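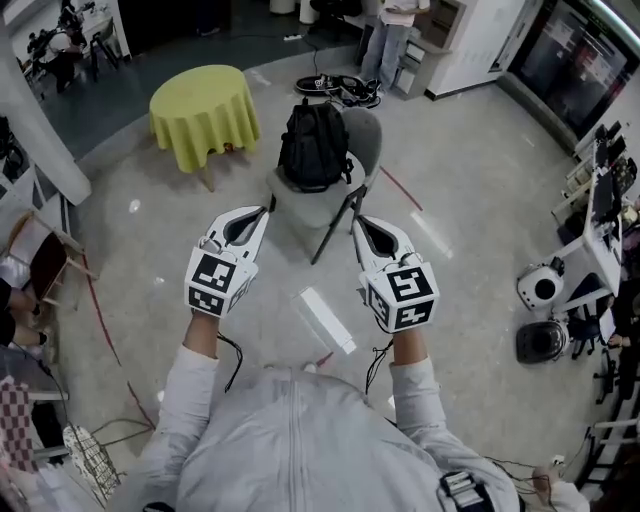 1 min read

Dernley Questions the "Clutter-Free" Office

GRESTEN, September 2025 — Storage suppliers keep promising that one more cabinet will clear the floor. Dernley, the office furnishing firm, doubts it. A white cabinet with drawers can stand across the room while a backpack sits on a chair and sneakers stay on the concrete.

Dernley asked 67 offices about their storage. Only 18 said new drawers had changed where people put their bags. The firm will try plain hooks and low shelves at its Gresten showroom for eight weeks before selling any.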